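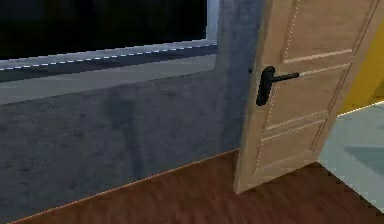
3.2 Where the night noise comes from

Figure 4. Rendered window and sill, dark pane, seen at an angle.

I went into this part of the study pretty sure that traffic was what kept people up. It's what everyone in Josora complains about, and I live there, so I complain about it too. Then I sat down with the sleep diaries (400 households, one page a night, some of them with coffee rings) and the picture got a lot messier.

Traffic does show up, mostly on the Dogar side of the river where the trucks cut through. But the entries that used the strongest words were about small indoor sounds – a fridge kicking on, pipes ticking, a neighbor's phone buzzing on a shared wall. I coded 1535 separate complaints, and I had to redo the first batch after I noticed I'd been lumping "hum" and "buzz" together. People use them for different things, at least in our town!

Bridar was the odd one out. It's quiet there, you can stand in the road at midnight and hear your own jacket, and still 47 diaries from that neighborhood mention waking up before three. My best guess is that a quiet background makes every little click stand out more, but I can't show that with diaries alone and I'm not going to pretend I can.

One more thing about the sample. We mailed out 3000 invitations in January, when windows stay shut, so outdoor noise is probably undercounted. A summer round in Stutex is planned, with the same diary page and a slightly longer list of sound words. I'd love to see whether barking dogs move up the list, as they did in my pilot – see Section 4.1 for how I handled those entries.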